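Two-arm sim, sorting cylinders by color: left gripper drags the neighbor along when it picks from a tight row
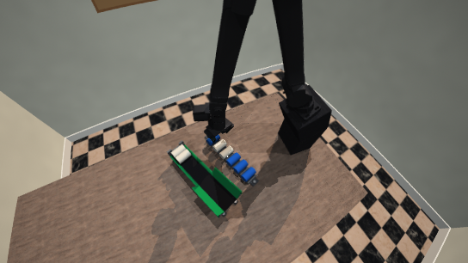
Asked by Dineo Masilela
Tags: simulation, grippers, contact, student-project

Our class project is a two-arm sorting task done entirely in simulation. Cylinders start in a row, lying on their sides with thin gaps between them. The white ones have to end up on the long green and black carrier next to the row, and the blue ones go in the black box. We split the work so the left arm handles the carrier and the right arm handles the box. Both arms run from one state machine, written in Python, and talk to the simulator through the course wrapper (Rostau, if anyone here has used it).

Perception is not part of the assignment. We read the object poses straight from the simulator, so the positions we send are exact.

The problem is the pick. When the left arm goes down on a cylinder at the end of the row it mostly works. When it goes down on one that has a neighbor on both sides, one of three things happens:

1. The outer face of a finger lands on top of the neighbor and the arm stalls a little above the grasp height.
2. The fingers get in, but the neighbor is pushed along the row and everything downstream of it shifts.
3. The grasp closes, the arm lifts, and the neighbor comes up with it for a short distance and then falls.

We logged 400 pick attempts over the weekend and 379 of them reached the lift state, which looks fine on paper. But the lift state only checks that the fingers stopped closing before their limit. It does not check whether anything else moved, so the third case counts as a success. The log is useless for telling us how often it happens.

Things we have tried:

Lowering friction on the fingers. The neighbor is dragged less, but the target slips during the move to the carrier.

Slowing the descent. No change except that the run takes longer.

Increasing solver iterations. Slight improvement in the third case, none in the first.

Making the gripper open less before the descent. This helped with the first case until we hit the opposite problem, with the finger tip coming down on the target itself.

The gripper closes across the cylinder's diameter, meaning the fingers go into the gaps on each side. We never considered doing it another way because the demo script from the previous class did it like this. The layout is fixed by the assignment and we can't spread the row out. The demo is graded on whole runs, not single picks, so one shifted cylinder usually costs us the run.

Is this a contact parameter problem or a grasp problem? And if it is parameters, which ones should we be looking at first?

3 answers

Answer 1 (accepted)
Palesa Mahlangu

It is a grasp problem first. There may be a parameter problem under it, but you can't see it until the geometry is right.

Work out the clearance. For a finger to enter a gap between two parallel cylinders, it has to fit in the space between them at the height where it stops. Cylinders are widest at mid height, so the gap is narrowest exactly where you want the finger pads to be. Above that height the surfaces curve away from each other and there is a V-shaped space that looks generous from above. Your finger goes into the V, runs out of room, and either rests on the neighbor (your case 1) or wedges it sideways (case 2). Case 3 is the same wedge with enough friction to hold the neighbor against the outside of the finger.

Tuning friction trades one failure for the other, as you found.

Options, in the order I would try them:

Rotate the wrist 90 degrees and close on the flat ends of the cylinder. The ends are free on both sides of the row, so the fingers never enter the gaps. You need the gripper's maximum opening to be larger than the cylinder length plus both finger pads, and the fingers must be no wider than the cylinder diameter. Check the second condition carefully. If the finger is wider than the diameter it will touch the neighbor's end as well, and then you are pinching two objects. Also check what is holding the row up. If there are supports along one side, the finger on that side needs a stop height that clears them.

If the opening is too small for that, always pick from an end of the row. Your state machine presumably sorts by color and then by index. Sort by position instead and let whichever arm owns the end cylinder's color take it. One finger still enters a gap, so offset the grasp center outward by half the finger thickness, close slowly, and let the target move out toward the free side. This serializes the two arms, so you lose some time.

If neither is allowed, push first. Use a closed gripper to nudge the end cylinder outward, reread the poses, then pick. Slow and ugly, but it works when the row can be disturbed.

Separately, fix the success check. After every lift, compare each remaining cylinder's pose with its pose before the descent and fail the attempt if any of them moved more than a tolerance you choose. You already have exact poses, so this is a few lines. Until that is in, don't change another physics parameter, as you have no way to measure what it did.

One more item. If you go with the end grasp, the cylinder arrives at the carrier with the fingers on its ends, across the width of the bed. Where the carrier has side panels, the fingers may not fit between the panels and the cylinder. Place in the low part of the bed if the assignment lets you, or release from slightly higher and accept a small drop.

Answer 2

We had the same class (different year) and the same thing. Look at the collision meshes, not the visual ones. In our version the finger collision shape was one convex hull around the whole finger including the bracket, so it was a lot fatter than what got rendered. Turn on the collision view and you will see it. We replaced it with 4 boxes per finger and the stalls above grasp height went away. Didn't fix the dragging.

Answer 3

What timestep are you using? I would just halve it. Most gripper problems in sim are timestep. Also try Fludberg, it has better contacts.

Comments on Answer 1

Dineo Masilela: The opening is big enough, with little to spare. Fingers are slightly narrower than the diameter. Switched to the end grasp and added the pose check. The old diameter grasp, replayed with the check on, fails far more often than the log said. Most failures are on targets with two neighbors, as you described.

Palesa Mahlangu: Good. Log the largest neighbor displacement too, as a number. A pass/fail flag won't tell you whether you are close to the limit.

Dineo Masilela: Done. Second question while you are here. The right arm now sometimes waits over the box for the left one because both want the space above the row. Is there a cheap way to handle that without a real planner?

Palesa Mahlangu: One lock on the volume above the row. An arm takes the lock before descending and gives it back once it is at retreat height and outside the volume. Moves over the carrier and over the box don't need it. Make sure the release also happens on the failure path or you will get a deadlock the first time a grasp misses.

Dineo Masilela: It was exactly the failure path. Thanks. Marking as accepted.

Comments on Answer 2

Dineo Masilela: Confirmed, ours was a single hull as well. Split it into boxes.

Comments on Answer 3

Dineo Masilela: Timestep was already halved once. We have to stay on the simulator the course uses.

Last activity 12/19/21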